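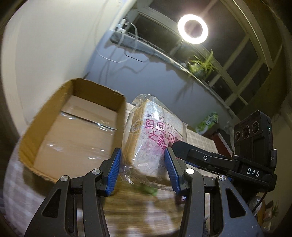 Snack box day! It's going off to my sister in Bitetham and I've only got the one cardboard box, so everything has to squeeze in.

Search posts Go

Sliced bread goes in last or it's toast (sorry). Snickers down the side, sweets in the gaps.
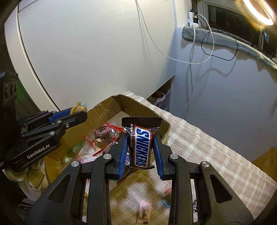 She's asked for 24 Snickers. She's getting two!

Comments
Bread in the post?? Brave
Mine took 3 days to get to Bitetham in March, eat the bread first
Send me one x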